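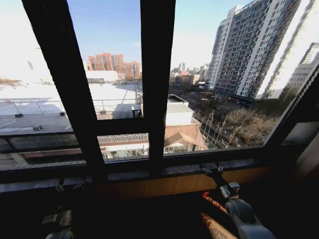 Window station, upper floor, daytime, as seen from the head camera.

Inspection checklist: window station, gripper and camera comparison
Site: Bavden test rooms, Cerketine
Prepared for: Nodberg and Barreto, joint trial
Period: March
Revision: 3
To be filled in before the first run of the day and again after any change of finger, camera or controller. Marks used: OK, OK with comment, NOT OK, N/A.

Part A. Room and window

A1. Window closed and latch turned fully. OK.
A2. Glass free of cracks and chips, both large panes and the lower strip. OK.
A3. Stone sill clear of tools, cups and loose screws. OK with comment. A hex key was left on the sill after yesterday's finger change. It was removed before power on. Please bring all the keys back to the tray, also the small ones.
A4. Nothing stored on the floor inside the tape line. OK.
A5. Wood panel under the sill, check for new marks from the arms. OK with comment. Two light scratches, both already known from revision 2. No new ones found.
A6. Sun on the work area. OK with comment. In the morning the light comes low on the panel and it is strong. The head camera needs a fixed exposure for this hour, see C3. I ask the operators not to change it by hand during a series, otherwise the runs of the two controllers can not be compared.

Part B. Arms and grippers

Both arms carry the same model of gripper. On the left arm we run the Nodberg controller, on the right arm the Barreto controller. The arms change controller at the middle of the series, so that a difference between the arms is not taken for a difference between the controllers.

B1. Emergency stop tested from both positions, door and desk. OK.
B2. Arm speed limit set to 140 mm per second for all motion near glass. OK. The value was 209 when I opened the settings. This is the value for the table tests and it is too fast here. Whoever loads the table profile must load the window profile again after.
B3. Link bolts on both grippers checked with the torque key. OK with comment. One bolt on the left gripper turned slightly before the key clicked. Marked with paint pen, check again at the next change.
B4. Link pivots move freely by hand with power off, no grinding. OK.
B5. Fingertips clean, no glue, no threads of fabric. NOT OK at first check, OK at second. There were fibers in the right fingertip from the curtain series. Clean with a dry brush only. Alcohol makes the pad sticky for some time and the grip numbers become better than they should be.
B6. Grip force at the low setting, measured with the spring gauge, both grippers within tolerance. OK.
B7. Power lost while gripping: fingers hold, do not open. OK, tested three times on each arm with a piece of foam.

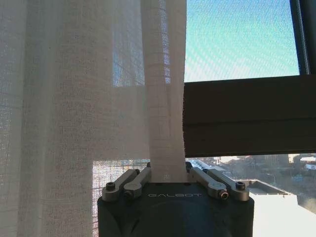

B8. Curtain task, hook check. Before each series pull the curtain by hand with a light force and look at the rail. OK. The rail is made for a household and not for a machine, so the pull limit in the software must be on for both controllers. I checked both.
B9. Curtain task, fabric condition. OK with comment. The weave is open, and a finger edge can go into it and catch a thread. We must not continue with a fabric that has a pulled thread longer than a hand width, because the next grasp will catch in the same place. Replace it and write the change in the log.
B10. Release check. Fingers open fully and the fabric falls free without help. OK on the Nodberg controller. OK with comment on the Barreto controller: it opens more slowly at the end of the stroke. This is not a safety matter but it costs time, and I would like to have it noted in the comparison.

Part C. Cameras

C1. Wrist cameras, lens clean and screw of the holder tight. OK.
C2. Wrist camera cables have a free loop at full wrist rotation. OK with comment. On the right arm the loop is a little short. It does not pull, but I would add a few centimeters when the arm is next opened.
C3. Head camera exposure fixed, value written on the run sheet. OK.
C4. Wrist camera with bright background. NOT OK for automatic exposure. When the wrist is turned to the outside, the picture adjusts to the daylight and the dark parts of the gripper lose detail, so the finger position can not be checked by eye. With fixed exposure the fingers are visible, but the outside becomes white.

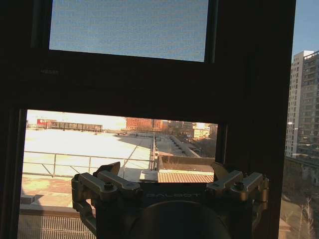 For the trial we accept the white outside. The operator has to judge the distance between finger and frame, and for this the outside is of no use. Both controllers must use the same setting in the whole series.

C5. Delay between wrist camera and controller under the limit of 50 ms. OK. Highest value seen was 43, on the Barreto side, with both arms moving.
C6. Clock of all cameras synchronized before the series. OK.

Part D. Open points

D1. Left gripper bolt (B3): check again at next change, replace if it turns a second time.
D2. Cable loop, right wrist (C2): waiting for the next service.
D3. Window profile (B2): Bavden is asked to make the profile load automatically when the window task is chosen. Until then it is a manual step and stays in this list.
D4. The window frame is dark and so is the gripper housing. In the wrist view the edge between them is difficult to find when this side is in shadow. A strip of light tape on the frame was proposed. I have no objection, if the tape is removed before the final series.
D5. Spare fabric: one piece left in the cabinet. Order more before the second half of the trial.

Result: station released for the window series at low speed, with the open points above. Release is valid until the next change of finger, camera or controller.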